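Three hundred folds and what they buy you

April 20, 2019

Every few weeks somebody sends me another announcement about how many hours of handling data a lab has piled up. The figure is always large and it is always the headline. What was handled, by whom, and how many ways it was done tends to come much further down, if it comes at all.

I spent part of December with a small team at Burnirano who collect this sort of material. Ylva Eide runs the sessions. The task was a cloth bag: pinch the top edge, turn it over, lay it flat, start again. They logged 300 attempts and threw out 135 of them. I thought that was a scandal until I watched what got kept.

What got kept was tidy. A fold went in if it finished neatly and quickly, and a fumble came out. So the learner is shown a world where cloth behaves. I asked Trygve Granström, who trains the models at Westerberg, whether he wanted the fumbles back. He said he'd take them over another batch of good ones, but his funders count good ones – and so the good ones are what he is sent.

I don't blame the people doing the work. Try holding a gripper in each fist for an afternoon and see how adventurous you feel by the end of it. You settle into one way of doing the job within 3 or 4 goes, and from then on you are copying yourself. Two operators at the same table will give you two habits, and the spreadsheet will call it variety.

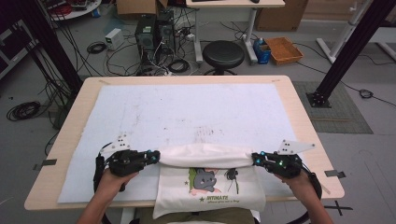
Does a bigger pile of examples make a better learner?

Only while the new examples differ from the old ones. After that you are paying wages to hear the same thing again.

Zokance say their next set will be larger. I would sooner they moved the table, changed the bag and kept the attempts that went wrong, with a note saying where. It would look worse in the announcement. Ylva has asked for this twice and is still waiting for a reply.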